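3.2 Stone surfaces and stain complaints

Draft of 18 December 2022. Comments to J. Grīnberga please.
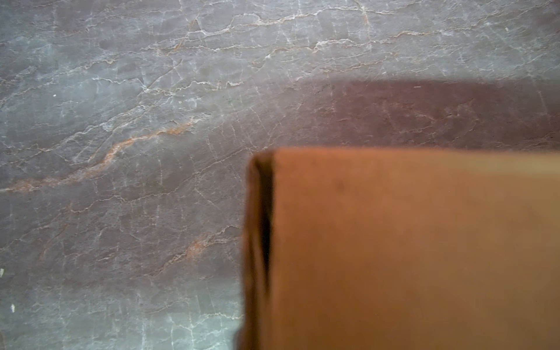
Households in the Dorkmont sample were asked about kitchen cleaning habits over one month (September). 225 forms sent out, 206 came back usable. The rest were blank or missing the page on products used - dropped from all counts.

Figure 2. Gray veined marble countertop, with white and rust-orange veins.

Main result first. People who wiped spills right away reported fewer stains, no surprise. Less expected: how often the counter was sealed made little difference to complaints once the age of the kitchen was taken into account. Cordeiro and Le Roux found much the same in their Setolura survey, though thier homes were newer and mostly rented.

Acid was the big one. Lemon juice, vinegar, tomato sauce. Roughly 15 percent of households named a vinegar spray as their daily cleaner, and etching complaints were highest in that group. Oil came next, then coffee. Wine hardly showed up at all - may be under-reported, see Section 5.

One problem with the form. Question 2 used the word "mark" and some people took it to mean scratches, others stains. Honorato recoded the open answers by hand and Cavalcanti checked them; where the two disagreed the answer was left out. Totals before and after recoding are are in the appendix.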